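Drornum shelving unit, yellow/black, one month in
Posted by Efa Landeg, March 19, 2023

Bought this for the back room where we sort small parts and shoe bits. Quick review because I've got orders waiting.

Short version: good. Get it. Read the part about the edges first.

Assembly. Two people, one evening, most of it spent on the cross-braces. The instructions show them going on last. Don't do that, put them on loose at the start and tighten at the end. Uprights are black, shelves are yellow, and I mean YELLOW. Looked more mustard on the website. I like it now, my sister doesn't.

We paid 224 with delivery. The Jarman one was 353 and I couldn't see what the extra was for.

Shelf space is the best part. Soles on top, small stuff one level down, cardboard on the bottom. I can see what I have without digging thru boxes. The old Wodden rack was narrower and everything ended up in a heap at the back. 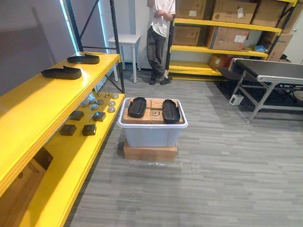

Soles on the top shelf, discs and blocks below, bin of boxes on the floor.

Bad stuff. The shelves are smooth so little round things wander if you bump the unit. I'm going to try a strip of drawer liner. Also the black finish on one upright came scratched, emailed them, got a reply the next day with a touch up pen offer. Fine.

Bin is not part of the set, people keep asking. It's a Follier, light gray, flared rim so it's easy to grab. Holds a lot of cardboard boxes. No lid, wish it had one.

The yellow is easier to work against than I expected. Black parts on a white surface used to give me a headache by late afternoon, on yellow the shapes just stand out and you can tell which way an opening is facing.
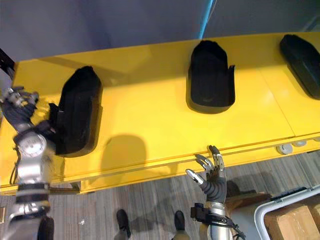
Wiping down is easy too, damp cloth, done. Glue comes off with a thumbnail if you catch it teh same day. After that you need a scraper and it leaves a dull patch.

Edges: sharp underneath. Not on top, underneath, where you put your fingers to lift. Wear gloves when you build it. I didn't.

Four stars. Would be five with better edges. Ordering a second one in April if the price holds.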